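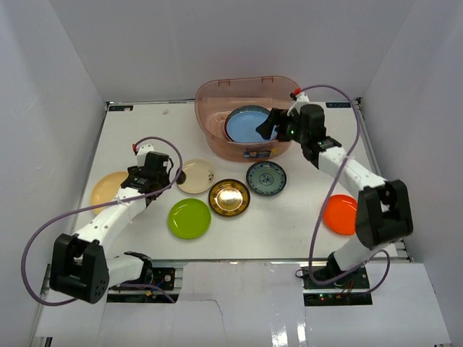 Plates and tub on the practice bench, with both arms at work.

About Skilesero

Skilesero washes, sorts and packs tableware for caterers, schools and event halls. We collect used plates in the evening, and they go back out clean the next day, packed by colour and size. Almost 200 kitchens and venues use the service. The company has one site, in Pendau, where the wash hall, the packing room and the office share a building.

How the work used to be done

For most of our history every plate was sorted by hand. A packer stood at the end of the wash line, lifted plates off the belt, checked them for chips and put them into tubs. One shift could mean eight hours of the same reach and turn. Sore wrists and shoulders were the most common reason for time off in the packing room, and we had trouble filling the early shift.

We began to automate part of this job with Flosent, our name for the sorting project. It has 3 stages. In the first, robot arms learn to pick up single plates from a table and place them in a tub. In the second, they do this beside the packers on the real line. The third stage covers stacking and wrapping, and we have not set a start month for it.

Where Flosent is now

The first stage runs on a bench with two arms. Plates of different colours and patterns are used because our customers' stock is mixed, and a shiny rim or a printed border can be harder for a machine to deal with than a plain one. Patterned ware is still sorted by hand on the main line. So is anything with a chip, and all glass.

The second stage takes up one lane out of four. Its target is 300 plates an hour. A practised packer is quicker than that over a short spell, so the lane is used for long, even runs from school kitchens, where the plates are all alike.
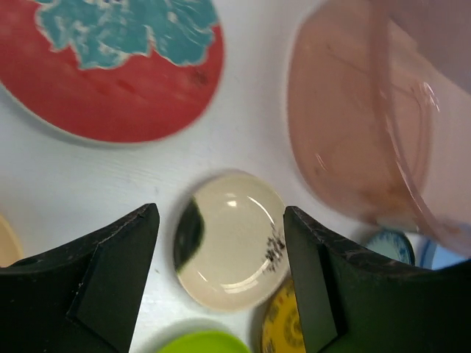
Devadiga wrote on the staff board that the lane had taken the dull part of the morning away, but that watching a machine for a whole shift was tiring in its own way, and that people should swap over every two hours. We changed the rota in July. Packers on the automated lane now move to inspection or loading after two hours, and the swap times are printed on the shift sheet.

What changes for staff

No permanent post has been closed under Flosent. Four packers have trained as lane operators. They clear jams, change the gripper pads, keep the fault log and decide when a batch should go back to hand sorting. Operators are paid one grade above packers, and the training is done in working hours.

Some things have got harder. The lane stops more often than we planned for, and each stop has to be written up. Packers who liked working in pairs have said the room is quieter and that they talk less. Agency hours at the weekend have gone down, and we told the agency this before the lane opened. We would like new operators to spend longer on the bench before they go on shift, and the next group will.

Rules we keep

Any member of staff can stop the lane, without asking first. Fault logs are open to everyone in the building. The logs record what the machine did and do not measure the people beside it. Pace targets for hand packers have stayed where they were before the project started.

A meeting on Flosent is held each Wednesday at 2 pm in the canteen, in paid time. Notes are pinned up by the clocking-in desk the same afternoon.

Visits and work with us

Customers may see the wash hall and packing room by appointment. Please wear flat, closed shoes. Long hair must be tied back, and we will lend you a coat.

Vacancies are listed on the Jobs page. We take on packers, drivers and wash hall staff through the year, and packers can apply for operator training after six months.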